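Hub area stutters after loading a save, Arnimbridge fine

Fanitz
My frame rate drops to 2 whenever I enter the Molau hub. Arnimbridge holds at 78. Shadows are already on low. Is there a fix?

molau_map
Set the texture pool to 2000 in the config file. The default is 1000, and the hub loads all the shop interiors at once.
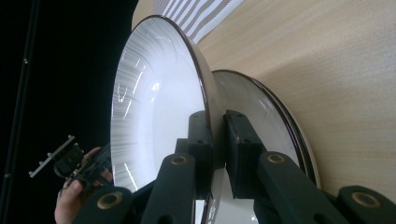
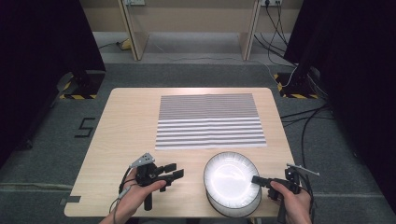

White bowls; stack of white plates on a table

Achari
Same here. Reinstalling did nothing.

gridlock
Pool size helps, but delete the shader cache first and restart. The first load afterward is slow. If it still stutters, turn off player messages in the hub.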